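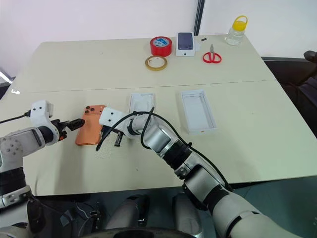
Phone on the table, Friday

Friday, April 14, 2023

Up early and at the museum store by half past eight. Miklós Lakatos had left the key at the desk with a note saying the lower shelves were mine until lunch. I started with the box from Ganden, which has been on my list since March.

It holds pieces of one painted coffin, mostly from the foot end. The largest has part of a kneeling figure on it, a woman with her arms raised, and a column of signs beside her. I read the first few without trouble and then lost the rest where the plaster has flaked. The name of the owner ought to come after the break. The old card gives it as unknown and I can't improve on that yet.

Scanned the big piece first, 52 passes, turning it a little each time on the foam. The yellow varnish is a nuisance. It shines, and the software takes the shine for a hole. I dimmed the side lamp and went again, and the second set joined up well enough apart from the lower corner, where the wood is split. The raw file came to 754 megabytes, too big for the old laptop, so I saved it to the drive and did the small pieces at half the detail.

Lunch in the yard with Miklós. He thinks the box and the face mask from Fustenon belong together. I am not sure. The mask has a striped wig in blue and yellow and the stripes are wider than anything on my pieces, but the ears are done in the same lazy way as the ones on the kneeling woman – one line and a dot. He wants to put both models side by side on the screen and look at the brushwork. I said I would do the mask next week if he can get it out of its case. It is only 27 centimetres high, so it should not take long.

Afternoon slower. Cleaned up the mesh, filled the holes under the base, and wrote the text for the public page. Kept it short: what it is, what the figure is doing, where the paint has gone. I have put "goddess, probably Isis" and left it there. Miklós will want Nephthys. The sign on her head is half missing and it could go either way.

Letter from Vatside about the printed copies for the school loan box. They can do 50 of the small fragment in plain white. I would sooner have fewer and have them painted, but that is a matter for the budget.

Home by six. Shoulder sore from leaning over the turntable. Need to write to Shibata about the loan of the stand, and find the old photographs of the lid before Monday.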